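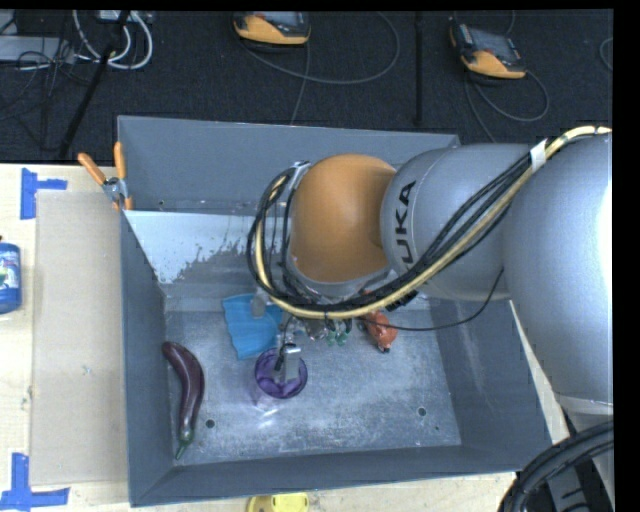 Fault-finder wanted for our bin-picking cell (part-time, starting May)

Plotano is looking for someone who likes working out why things break. We have a picking arm that sorts mixed household objects out of a metal bin, and most of the time it does this really well. Then in March it started dropping things, and twice it kept closing its gripper after the stop had been pressed. The second time a colleague's hand was just outside the bin. She wasn't hurt, but we stopped all runs that afternoon and have only worked at reduced speed since.

So far we have logged 1674 picks on the Ziltari control software, and 104 of them ended in a fault. Cups are the worst. We suspect the cable bundle that runs down the outside of the arm to the wrist, where a signal may be dropping out as the last joint turns. It could just as well be a timing bug. Severyn Derkach, who runs the cell, has a bet on the cables and would be delighted to be proved wrong!

What you'd be doing:
Going through the fault log and reproducing faults at low speed
Checking cable routing, connectors and strain relief on the arm
Testing the stop circuit from both handheld controllers before each session
Writing up what you find, dead ends included — we read those too

We'd love to hear from you if you've worked with industrial arms, lifts, packing lines or anything else that moves and can pinch. A degree is fine but not needed. You should be comfortable saying "stop, I don't like that" to people who have been here longer than you.

The post is 20 hours a week for nine months, on site at our Cukiva workshop, with safety training in your first week. No one works inside the marked area while the arm is powered, and that includes Severyn.

To apply, send Severyn a CV and a page on a fault you tracked down, however small. Mark it "Chung cell", after the project name. We'll invite people in for a morning at the bench, starting at 9.30 with coffee.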